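Werkstattbuch, Freitag, 18. Juni 2021

Zahnradsatz aus Kerevside, zweiter Anlauf. Die Lieferung vom April liegt noch im Schrank und soll da meinetwegen auch bleiben. Im neuen Lieferschein steht wieder »spielfrei gepaart«. Das stand beim letzten Mal auch drin, und dann haben wir den halben Nachmittag mit Fühlerlehre und schlechter Laune verbracht.

Tisch abgewischt, dunkle Matte drauf, damit man die weiße Scheibe und vor allem Späne sieht. Stirnräder vor dem Aufstecken einzeln angeschaut: Stirnfläche, Flanken, Bohrung. Auf den Flanken suche ich Grat, in der Bohrung Riefen. Dass etwas glänzt, heißt bei Stahl erst mal gar nichts.
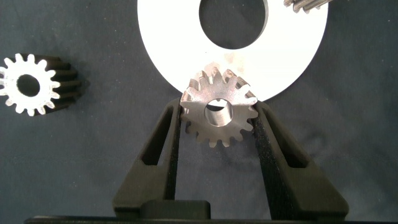

Muss die Bohrung vor dem Aufstecken gefettet werden?
Nur ein Hauch dünnes Öl auf den Zapfen, kein Fett. Mit Fett fühlt sich jedes Rad stramm an, und wir messen dann das Fett mit. Wer es anders macht, bitte hier eintragen, sonst sind die Werte nicht vergleichbar.

Zum Satz selbst: Vidgate schreibt im Begleitblatt, die Paarung halte 790 Stunden ohne Nachstellen. Unter welcher Last, steht nicht dabei. Drehzahl auch nicht. Ich nehme die Zahl zur Kenntnis und mehr nicht. Der alte Satz von Rolland hatte gar kein Begleitblatt und läuft im Prüfstand hinten bis heute, allerdings laut.

Reihenfolge beim Aufbau, so wie ich sie für sinnvoll halte:
Scheibe flach auf die Matte, nicht auf den blanken Tisch.
Räder flach ablegen, Verzahnung nirgends gegen Metall.
Zapfen prüfen, ob er senkrecht sitzt. Wenn er kippelt, aufhören und erst das klären.
Erstes Rad aufstecken, von Hand drehen, dann das nächste.
Kein Hammer, auch nicht der aus Kunststoff.

In der Anleitung von Vultiswood wird empfohlen, alle Räder gleichzeitig einzusetzen und »einlaufen zu lassen«. Halte ich für Unfug. Wenn es dann hakt, weiß man nicht, welches Rad schuld ist. Soll mir jemand vorführen, dass es schneller geht, dann streiche ich den Absatz.

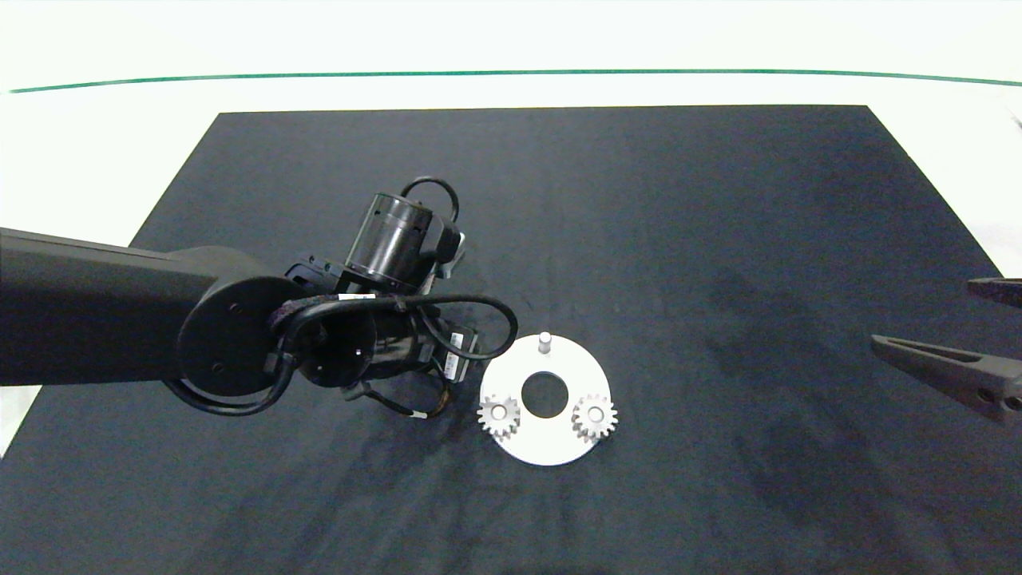 Weiße Scheibe auf der Matte, zwei Stirnräder liegend, Zapfen nahe dem oberen Rand.

Rundlauf messe ich erst nach dem Wochenende. Messuhr ist beim Abgleich, und mit der Ersatzuhr fange ich gar nicht erst an, die hängt bei kleinen Ausschlägen. Geplant sind 14 Messungen pro Rad, jeweils nach Abnehmen und neuem Aufstecken. Sechs wären mir zu wenig, damit haben wir uns im April den schönen Mittelwert gebastelt, den hinterher keiner wiederholen konnte.

Offen:
Last und Drehzahl zur Stundenangabe bei Vidgate erfragen.
Teilenummer 171 fehlt auf der Stückliste, im Lieferschein kommt sie vor. Tippfehler oder fehlendes Teil?
Verschmierte Stelle auf der Scheibe mit Isopropanol versuchen, danach nochmal unter die Lampe.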